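Skinidance: progress report to the Driltesard Fund, second period
Prepared by Tariq Tanoli, project lead
Covers work through July

Where we are

When the Fund agreed to pay for a study of how local campaigns buy and aim their online ads, we promised a searchable archive of every paid political message shown to voters in the Dirkgate council race. We now have 1574 ads in it. We had planned to have more by this point, and I will get to that, but first a word about what the ads are like, as the reviewers asked whether the material was "rich."

It is not rich. A great many of the ads are the same ad. One candidate's team ran a single photo of a pothole under dozens of different headlines, each aimed at a slightly different slice of the town. Homeowners were told the pothole was hurting property values. Parents were told it was on the way to school. People who had shown an interest in cycling were told it was a pothole, on the sound theory that cyclists would take it from there.

The consultants who sold these packages describe the method as behavioral targeting at the household level. We obtained two of their sales decks, and both promise to find the "persuadable core" of any electorate. Neither says how large the core is or what it was persuaded of last time. Candidates bought the packages anyway, mostly after hearing that the other side had.

Collection

The browser add-on built by Tadhg Hennessy works. It records political ads as panel members see them, strips out anything personal and sends the rest to our server. It stopped working twice during the period, both times after a platform redesigned its feed. The second repair took 4 days, and ads shown in that gap are gone for good. We have marked the gap in the data instead of filling it with estimates.

The panel is smaller than we would like. We have 30 active members, against a target that I was younger and more cheerful when I wrote. Recruiting people to a study of online tracking by asking them to install something that tracks what they see online has proved a hard sell. Those who do say yes tend to read the whole privacy notice and send back corrections. The notice is much better now.

As a result, the panel leans toward people who care about privacy, and those people may be shown different ads from their neighbors. Any claim we make about who saw what has to carry that warning.

Coding

Each ad is read by two coders working separately, who note its topic, tone, sponsor and apparent audience. They agree well on topic and sponsor. They agree much less on tone, chiefly on the question of whether an ad is "negative" or simply mentions the incumbent. We rewrote the codebook in July and are recoding the early batches under the new rules. It's dull work and it is the main reason the archive has not opened to the public yet.
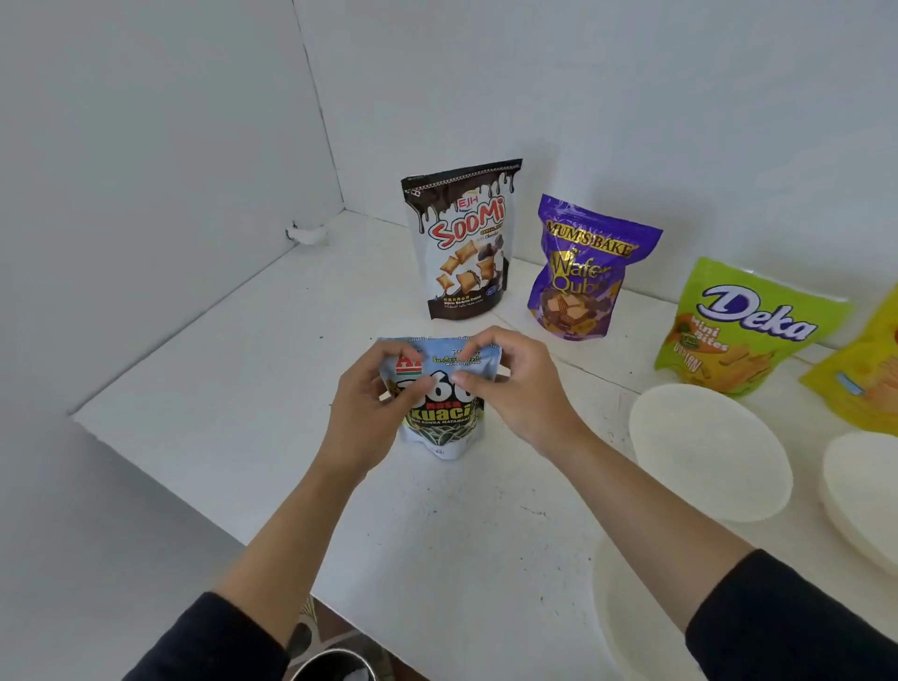 The recoding should also settle an argument over the ads placed by Kakakhel, the agency that handled two of the rival campaigns at once. Its staff say the accounts were kept apart. The ads share fonts, stock phrases and, in one case, a typo. I don't think this is sinister. I think it is what happens when a small agency sells a tailored product from one template, and I would like to be able to show it with numbers before I say so anywhere louder than this report.

Early findings, to be handled with care

So far we see plenty of targeting and very little sign that the message changed much with the target. Headlines moved around, while the body text stayed put. Several of the ads aimed at first-time voters were also shown to panel members who have voted in every election since they were old enough. We have no way to tell from this data whether any ad changed a vote, and the archive was never designed to answer that. I mention it again as the question has come up in both of our calls.

Spending and changes to the plan

Spending is under budget on panel payments, for the obvious reason, and over on coding hours. I am asking to move the unspent panel money across to cover the recoding. No new money is requested.

Tadhg would also like to publish the add-on's source code ahead of schedule so that other groups can use it. I support this, and would need the Fund's written consent under the grant terms.

Next period

Finish the recoding. Open the archive to registered researchers, then to everyone. Interview the campaign managers who have agreed to talk, starting with the one behind the pothole, who is said to be very proud of it.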